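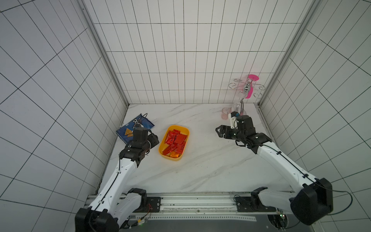 3.2 Snack storage and portion visibility

Shared snack supplies in small workplaces are usually kept in a single open container, and staff take from it without any record being made. The present study considered how the arrangement of individually wrapped items affects the time needed to judge what is left. Items were sorted by package size before any layout was assessed. The smallest class consisted of sachets, which tend to be tipped into a container and left as they fall. In Figure 1, the red packets piled in the yellow-orange container are typical of this class: they overlap, and those underneath are largely hidden from a person looking across the table. Larger bags were treated as a separate class and were not stored with the sachets.

Ratings were collected by Kong and Liao over 12 sessions held in June. Raters judged each layout by eye from a normal standing position and did not handle the packages. A layout was classed as "clear" when every package could be told apart from its neighbours, and as "crowded" in all other cases. The full set comprised 1,016 ratings.
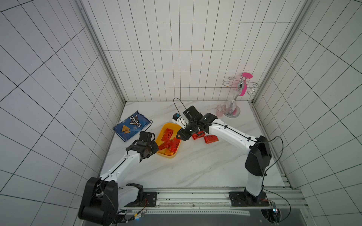
Where the two raters differed, a third rating was made by Tan and the majority view was kept. Crowded layouts took longer to judge than clear ones, and the difference was greatest for packages of the same colour. Glassware placed on the same table was noted but was not rated, as it fell outside the package classes set out above.

Partly emptied trays presented a further difficulty. Once some sachets lay on the table and others remained in the tray, raters did not always agree on whether the loose packages should be counted as part of the supply. The rule adopted was to include any package on the same surface, whether inside the tray or beside it.

Figure 2. Snack packages in and beside a yellow tray on a marble-patterned surface.
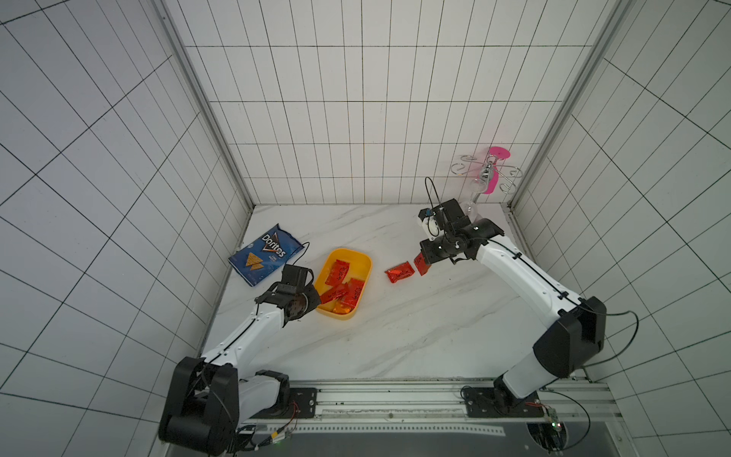

3.3 Labelling of shared containers

Labels were tested with the three container types supplied by Plakora. Each label gave the package class and the date of last filling, and was fixed to the side facing the rater.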